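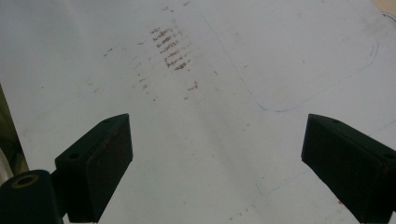
The task we set ourselves was wiping marks off a whiteboard-like surface, and the part of it this report covers is the software that decides where to wipe next. Detecting the marks is most of that problem. In our demonstrations the view from the hand-held gripper is nearly all white, and the white is not even: in this one the top left is bluish-grey and the middle is much brighter, so a single brightness threshold picks up the dim corner along with the reddish-brown streaks. The two black fingers come in from the bottom corners and have to be masked out too, reddish flecks included. Then there is the thin blue line with the rounded corner at the upper right, which we did not want the planner to treat as dirt.

1. Background

The project was done in pairs for the Usdale robotics module. Emrys Edwards wrote the perception code and the logging tools. Sun-ja Ban wrote the stroke planner and the controller interface. We started from Pimeck, the department's replay and labelling package, which already reads gripper recordings and plays them back alongside the estimated hand position. It had no idea of a surface or of marks on one, so that is what we added.

We recorded 60 demonstrations and kept 20 of them back for testing. None of the test recordings were looked at while the thresholds were being chosen.

2. Finding the marks

Our first version converted each picture to greyscale and kept anything darker than a fixed value. It worked when the light was flat and failed in most other cases. Lowering the value removed the false patches but lost the faint specks as well.

The second version estimates the background first. Each picture is blurred heavily with the fingers masked out, and the blurred copy is divided into the original. What remains is close to flat, and the same threshold can be used across the whole surface. The mask for the fingers is a fixed polygon with a margin, drawn once by hand in Pimeck. A learned mask was considered, but the fingers hardly move in the view at the opening we used, so we left it.

Colour is handled after that. Every connected region is given an average hue, and regions on the blue side are labelled as pen and passed over. Faint pen strokes break into several short pieces, and the shortest pieces have so few pixels that the hue is unreliable. We join pieces that lie along the same curve before taking the average. This step is slow and is the least tidy part of the code.

In total 316 regions were labelled by hand in the test recordings. We each labelled half and then checked the other's half. Most of our disagreements were over very small specks, and over whether a row of streaks should be one region or many. We settled on one region wherever the gaps were narrower than the streaks themselves.

3. Planning the strokes

The planner takes the labelled regions, groups those that are near each other, and lays parallel strokes over each group. Strokes run along the long axis of the group. The groups are visited in nearest-first order from wherever the hand is. Sun-ja also tried an exact solver for the order, but with so few groups the paths came out nearly the same and the solver added a dependency we did not want to maintain.

Positions are sent to the arm through Clonora, the message layer used by the other groups on the module. We found that messages could arrive out of order when the logging was switched on. Each message now carries a counter and the controller drops anything older than the last one it acted on. This took most of a week to find and one line to fix.

4. Results

With the fixed threshold, dim corners were reported as marks in more than half of the test recordings. With the background division this happened in 2 of them, both with a strong shadow crossing the surface. Isolated specks are still missed more often than we would like. Where a mark lies close to a fingertip it is usually lost inside the mask margin until the hand moves away.

The pen rule behaved well on longer lines. Short pale strokes were sometimes dropped entirely, and this does no harm to the planner, though it makes the logs look better than the labelling really is.

5. Further work

The polygon mask should follow the gripper opening. Pimeck already stores the opening width for each time step, so this is mainly a matter of drawing a second polygon and blending between the two. The region joining should be rewritten. We would also like to keep a map of the surface between pictures, so that marks hidden by the fingers are remembered and not found again from nothing.

Code, labels and the mask file are in the Woo folder on the module drive. The readme lists the settings used for the results in section 4.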